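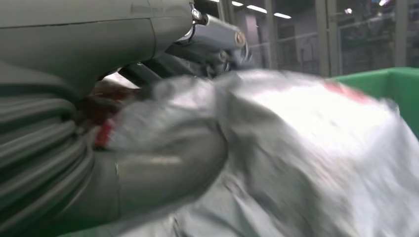

Photo: Lerkik

How to check a "lifetime cost" claim before you buy a dishwasher

Sellers love one big savings number. The Holard brochure I was handed in May promised $3,636 saved over the life of the machine. I don't trust a number like that until I can rebuild it.

Start with the small print. Find how many years "lifetime" means and how many loads a week they assume. Mine assumed two loads a day. We are a household of two.

Next, write down your own loads, your water rate and your power rate, all from real bills. Multiply, then take away the price of the machine. My $3,636 shrank to $614, and that was before any repair.
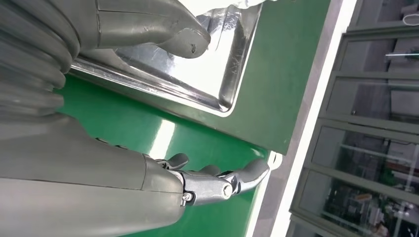 Repairs are where these claims fall apart, so price them yourself. Ask for the cost of a pump, a door seal and a visit. Look at how the thing is held together too. Round screw heads out in the open, like the two silver ones on that gray knuckle, at least give you somewhere to put a screwdriver. Flesska quoted me $70 just to show up.

Last, ask the store to put the savings figure in writing. Lukáč wouldn't.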